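Wamavness Residents' Newsletter

Do you need the grout sealed? I have my doubts

Every spring the same flyer comes through the doors in Emthorpe, and every spring a few of you write in to ask if it's worth paying for. The offer is a "lifetime" seal on your kitchen and bathroom grout. This year's price is $97 a room, or $83 if you book before May. I asked what lifetime meant. The man on the phone said it depended on the household, so I asked whose lifetime, and he said he'd have to call me back. He has not.

I'm not against sealing grout. Ordinary cement grout soaks things up, and a sealer slows that down. What I don't buy is the idea that one coat does it forever, or that every tiled surface in the house needs one.
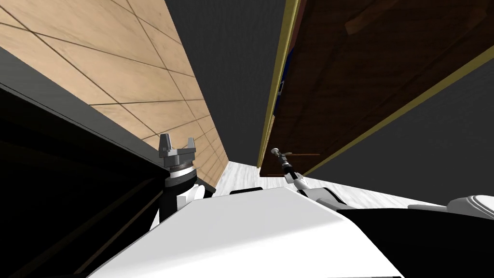 What the flyer leaves out

Plenty of homes on the Nata side have epoxy grout, which normally needs no sealer at all. If you don't know what you have, put a few drops of water on a clean, dry joint and wait. If it darkens, the water is going in. If it beads up, leave it alone and keep your money.

Adebayo Eze on Isah Street paid for the full treatment, hall included. He tried the water test afterward on the joints by his back door and they went dark in under a minute. He was told the product "needed time to bond." That was two years ago, and I suppose it may be bonding still.

The flyer also says "2000 happy homes." I asked for a list, or even one street name. I'm still waiting on that too.

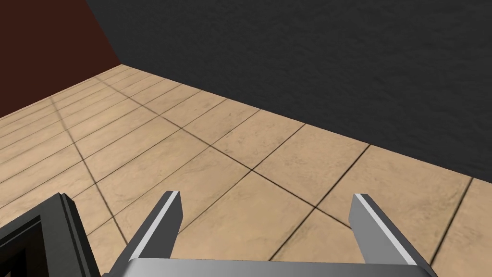 My own view is that most grout complaints are cleaning complaints. People mop with too much soap, the residue dries in the joints, and the dirt sticks to it. A tiled floor like the one between those two gray fingers has joints that catch whatever the mop pushes along, and a sealer won't change that much. Try warm water and a stiff nylon brush first — and skip the vinegar, which eats at cement grout and can mark natural stone.

If you still want it sealed, a bottle from the hardware store and a small brush will do a bathroom in an evening. Read the label for drying time and expect to do it again. Cracked or missing grout is a different matter. Sealer won't fix it, whatever the flyer says, and it should be raked out and replaced before anything goes on top.

Anyone who has had the lifetime seal for more than a couple of years and is pleased with it, please write in. I'll print your letter in full.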